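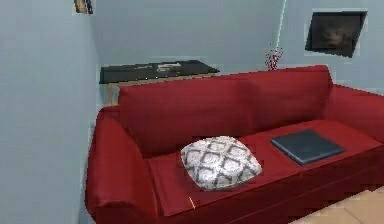
The red sofa, blue-grey walls and all.

I've had the new Clisari EP on repeat since it landed in my inbox, so you're all getting my thoughts whether you asked or not! It's called Lostden, it runs to three tracks plus two remixes, and it's the first thing the group has put out after a pretty quiet couple of years.

The opener is the one you'll hear on community radio. Big lazy bassline, a chopped-up horn sample, and a hook that had me humming in the checkout line. I liked it fine, but my favourite is Pekel, the second track – slower, dustier, with a verse about working nights at a bakery that gets better every time I go back to it. The drums drop out for nine bars near the end (yes, I counted) and when they come back in, oh boy.

Track three didn't do much for me. The rapping is sharp but the chorus feels pasted on from some other song, and the mix is muddy enough that I kept fiddling with my speakers. Maybe it'll grow on me.

Of the remixes, go straight to the Kaczorowski version of Pekel. It takes the colour out of the original and leaves this cold little piano loop, and I'd happily have had a whole record of that. The other one is a club edit and I'm in bed by ten, so I'll leave that to the rest of you.

Lostden is out now as a download, with a small run on vinyl coming in December. I've already put my name down for a copy.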